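About Skatcombe

4 min read

Skatcombe tests and certifies surfaces that come into contact with food. We work for countertop fabricators, cabinet shops, property managers and small manufacturers who need to know how a material behaves after several years of ordinary household use. The company has one laboratory, one office and a sample store, all on the same site.

The business started as the materials section of Goodwin, a contract testing firm that handled flooring, wall panels and worktops together. Flooring work made up most of the volume and set the schedule. The worktop section was separated so that it could run longer tests, some of which occupy a bench for 39 days. Goodwin still refers worktop inquiries to us and we refer flooring inquiries to them. There is no shared ownership.

What we test

Our standard program covers stain resistance, scratch resistance, heat marking, edge swelling and seam integrity. Clients can order these one at a time or as a set. The set is cheaper per test because the panels are cut and conditioned in one batch.
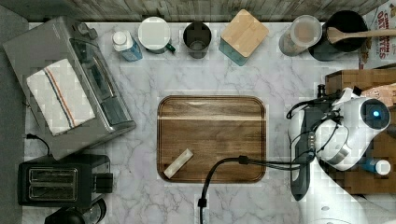

Stain testing uses 12 household substances, applied under a glass cover and left for fixed intervals. The list includes coffee, red wine, mustard, beet juice, olive oil and diluted bleach. Each spot is cleaned with water first, then with mild detergent, then with a solvent if a mark remains. The report states which step removed the mark. A result of "removed by solvent" is not treated as a pass for surfaces sold as stain resistant.

Scratch testing is done with a weighted stylus at increasing loads. Gloss surfaces and matte surfaces are graded on separate scales, as a scratch of the same depth is much easier to see on gloss. Clients who sell the same pattern in both finishes should order both.

Edge swelling applies only to panels with a wood-based core. The sample is held in water along one edge and the thickness is measured before, during and after drying. Most failures we record are at the front edge of a sink cutout, where the factory seal has been cut through and not replaced.

The Willow method

Willow is our internal name for the wear cycle we apply before the main tests. A new panel tells a buyer very little about a panel that has been wiped several thousand times. Under Willow, each sample receives 1000 wiping strokes with a damp cloth and detergent, followed by a rest period, and then the same again with a mild abrasive pad. The sample then goes to stain and scratch testing.

The method was revised in May. The previous version used a dry pad for the second stage, which produced uneven wear near the clamps. Reports issued under the earlier version remain valid, but the results should not be compared directly with current ones. The version number is on the first page of every report.

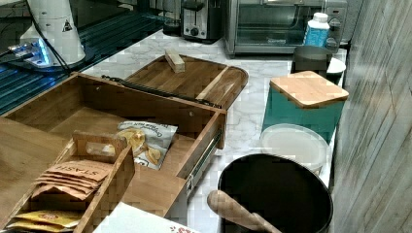

Samples and turnaround

We need at least four panels per product, each cut to 400 mm by 400 mm, with the factory edge left on one side. Panels should be packed face to face with a soft layer between them. Please do not clean or polish them before shipping. Samples that arrive with a protective film are conditioned with the film on and stripped on the day of testing.

Single tests are reported in two weeks. The full set takes longer and depends on bench availability. We confirm a start date in writing once the panels have been checked in.

The sample store currently holds 122 reference panels. These are kept so that a disputed result can be repeated against the same material. Client panels are retained for one year and then recycled or returned at the client's cost.

Independence

Skatcombe does not sell, install or repair countertops. Our reports are prepared with Goledier, a records package that locks each measurement when it is entered. Corrections are added as separate entries and appear in the final report. Clients may publish a report in full. Extracts need our approval, which is normally given if the grade and the method version are both included.

Quotes are free and remain open for 30 days. Please include the core material, the surface finish and the intended use with your inquiry.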